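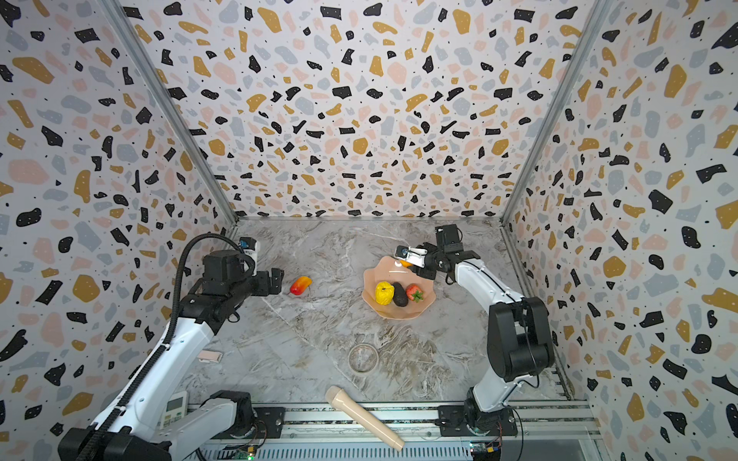 Bench 2, right arm holding something orange at the bowl

Ticket: Nasten tap-to-pay declines on phone wallet, plastic cards fine
Opened by: Leen Khasawneh
Assigned: Adwoa Frimpong
Priority: high
Status: closed, see last note

Leen, first report
Customers paying by phone at the Korletey shop get "Card not accepted, try another" on the reader. Same customer, same card in plastic, goes through. Started after the April app update as far as I can tell. Website checkout with the wallet button also hit and miss – works in one browser, spins forever in the other. Till app is current version, reader firmware is current, rebooted everything twice.

Adwoa, 9:40
Thanks. Need from you: reader serial, whether the phone shows the check mark before the decline, and one order number that failed. Don't send card numbers pls.

Leen, 10:05
Check mark yes, every time. Then the reader beeps and declines. Serial sent by private note. Failed order is 3,919.

Adwoa, 10:50
Found 3,919. The token reaches us ok, gets passed to Grendico (processor), comes back "merchant not enrolled for device tokens". So phone and reader are both doing their job. Did anyone change the store's legal name or merchant ID lately?

Leen, 11:15
Yes, new merchant ID last month when we merged the two store accounts. Was told nothing else needed changing.

Adwoa, 11:30
OK thats it then. Wallet enrollment hangs off the old ID. Plastic doesn't check it. Steps:
1. Ritska admin, Payments, Wallets. Turn wallet off, save.
2. Turn back on, pick the new ID from the list, accept terms again.
3. Website only: download the new domain file, replace the old one on the server. Same folder, same name.
Enrollment can take up to 3 hours. Leave the tills open, no need to restart.

Leen, 12:20
1 and 2 done. Stuck on 3, says "domain could not be verified". File is definately there, I can open it in a browser.

Adwoa, 12:35
Are you being redirected to the www address? Verifier won't follow redirects. Either add the www one as its own domain in Ritska or drop the redirect for that one file.

Leen, 1:10
Added www as second domain. Both green now. Wallet button loads in both browsers.

Leen, 3:25
Reader taking phones now. Tried mine and a coworker's, small sale and a refund, both fine. Refund showed up under the old store name tho?

Adwoa, 3:40
Display name is a separate field, Grendico holds that – I've sent them the change, refrence is in your private notes. Doesn't affect money. Closing this one, reopen if phones start declining again.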